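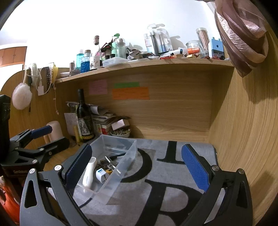
Lena Marciniak wrote in to say that a plug-in hybrid is a waste if the owner never plugs it in. I agree, and I would put part of the blame on the car makers. The Kolto I drive has a 40-mile electric range and a charge port that takes two hands to open in cold weather. The charge timer sits five menus deep. On a home outlet a full charge takes over 21 hours – too long for anyone who commutes daily. A faster onboard charger should be standard, even if it raises the price. Buyers will pay for range they never use, so they can pay for a part that lets them use it.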